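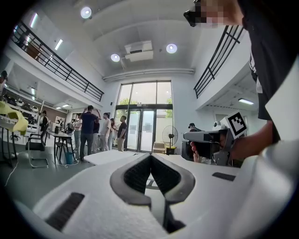 Does a resident parking permit issued in Gosthorpe remain valid after the holder moves to another street in the same zone?
The permit remains valid until its printed expiration date, provided that the holder files a change of address with the Permit Office within 20 days of the move.

Posted in: Parking and Permits, Gosthorpe Residents' Board

a_wuisan
The answer given at the top of this page is correct as far as it goes. Members should also note that the filing must include a lease or deed showing the new address. A utility bill was accepted until March. It is no longer accepted.

brunner_st_66
With respect, I must disagree with the previous member. I filed with a water bill on August 15, 2023, and the change was recorded. The clerk raised no objection.

a_wuisan
The clerk may have used discretion. The written rule is in Section 4 of the permit terms, and it names a lease or deed only. I would not advise other residents to depend on a clerk's discretion.

Pornlow_Tenant
May I ask how this applies to subtenants? I hold neither document. My name appears on a letter from the primary tenant, and my permit number is 3179, should a moderator wish to look into it.

Valentin Strebel (moderator)
Members are asked not to post permit numbers. Subtenants may submit a signed letter from the property owner. A letter from the primary tenant is not sufficient on its own. Questions about individual permits should be directed to the office counter on Brunner Street.

brunner_st_66
I accept the point about Section 4. I maintain, however, that the 20-day limit is too short. Leases in this town are often signed well after the keys are handed over, and a resident cannot file a document that does not yet exist.

a_wuisan
An extension may be requested in writing before the limit has passed. The form is the same one used for lost permits, with the second box checked.

Pornlow_Tenant
Thank you both. Is the extension form available at the Sukotport branch as well, or only at Brunner Street?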